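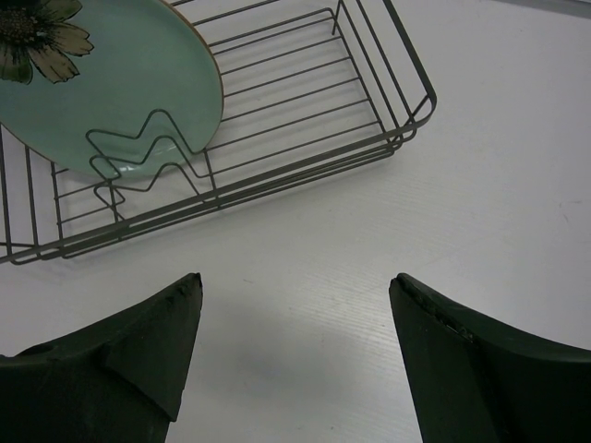

How to load a wire dish rack with plates
Posted by Ville Kettunen, 2021-09-25

A small wire rack will hold plates well if you load it in the right order. These steps are for a shallow basket type with a bent wire divider in one half and a flat floor of straight wires in the other.

1. Clear a level bit of worktop and set the rack down. Press each corner in turn. If it rocks, bend the foot gently until it sits flat.

2. Rinse the plates in hot water before racking them. Hold each one by the rim and let it drip over the sink for a few seconds.
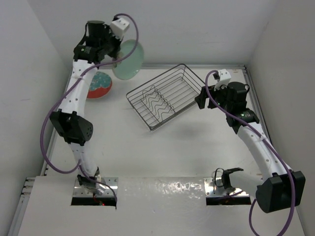

3. Start with the largest plate and put it at the far end of the divider. Lower it edge first between two of the wire peaks, then let it lean back.

4. Leave a free slot between deep plates. Flat ones can go in neighbouring slots.

5. Keep the open half for bowls and mugs, upside down. 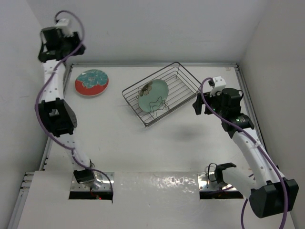

6. Add the smaller plates last, all leaning the same way. Glazed plates with a painted rim chip easily, so don't let the edges knock together.

Drying takes 60 minutes in my kitchen, longer in winter. Wipe the worktop under the rack once it's unloaded.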